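Group Project Report: Loss of Grip Data in a Hand-Held Gripper During Bed-Making Tasks

Prepared by Hatice Güneş
Group members: Jhair Llanos, Orlando Lozano, Jhonatan Cabrera
Supervisor: Wálter Apaza

1. Background

Our group joined the Skillo project in its second stage. The aim of Skillo is to collect demonstrations of housework with hand-held grippers, so that later a robot arm can learn the same movements. The person holds one gripper in each hand and works with the fingers of the tool. We were given the bed-making tasks: pulling a cover straight, folding back a corner and moving a pillow. The recordings were made in ordinary bedrooms and not in the laboratory, and the group had to bring all the equipment with us.

This report is about a fault which we found in December, in the third set of recordings. I describe the fault, how we looked for the cause, and what we changed. Our results on learning from the data are in a separate report by Jhair.

2. The fault

In the third set we recorded 74 demonstrations. When Orlando checked them in the evening, he found that in 31 of them the finger opening stayed at one value from some moment until the end of the file. The video was normal. On the video the fingers were opening and closing, but the number in the log did not change. The program gave no warning, and its status light stayed green for the whole recording.

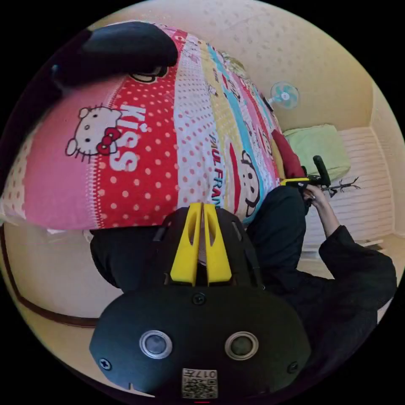

Fabric is a difficult material for this tool, and we had expected some trouble from it before we started. A thin cover must be pinched near a fold, and if the fingers close too early, the cloth slides away. For this reason the colour of the cover was also discussed. Jhonatan thought that strong patterns might disturb the tracking of the fingers, as the program looks for yellow areas in the video, and our bedspread has a yellow stripe next to the white and light blue ones. We took this idea seriously and spent one full afternoon on it. We put a plain grey sheet over the bed and repeated 38 demonstrations. The fault came back in the same way, so the pattern was not the cause.

3. Looking for the cause

After the colour test we compared the bad files with the good ones. The frozen value began more often in the corner-folding task than in the other two. In this task the wrist is turned strongly, and the sleeve of the operator can come over the top of the tool. Jhair suggested that the cloth was covering the fingers from the camera for a short time. The program loses the fingers, keeps the last value, and should start again when it sees them. In our version it did not start again.

We tested this on purpose. One person held the gripper up and a piece of black fabric was laid over it by hand, then removed. The value froze, and it stayed frozen after the fabric was taken off. We repeated the test with the second gripper and the result was the same.
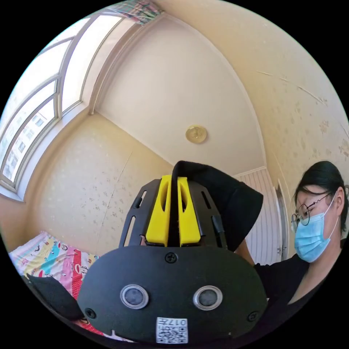 Photo: Skillo project group

Wálter Apaza then helped us to read the source code. The tracking part, which we took from the Bivance library, has a limit for how many frames the fingers may be missing. Over this limit it stops the search and reports the last value as valid. The limit was set to 100 frames by an earlier group who worked with hard objects on a table, where the fingers are rarely covered for long. We had copied their settings file without reading it. This was our mistake.

4. Safety

At first we considered the fault as a data problem only. In the review meeting our supervisor asked what a robot arm would do with such data. If the log says "closed" when the fingers are open, the arm may learn to pull when it is holding nothing, or to keep holding when a person wants to take the object. No arm was trained with the bad files. We moved all of them to a separate folder and marked them.

5. Changes

The tracker now continues to search as long as the recording runs. If the fingers are lost, the log writes an empty value, and a short tone is played for the operator. Sleeves are fastened at the wrist with a Culletti strap before recording. One group member checks the finger curve after each set of recordings, before the equipment is packed.

6. Remaining problems

The tone is difficult to hear when a fan or a washing machine is running. Orlando is testing a small vibration motor on the handle, but it shakes the camera a little. We also do not know if the first two sets contain short frozen parts which we did not notice. Jhonatan has started to check them with a script, and the list will be added to the shared folder under the name Mamani, together with the old settings file.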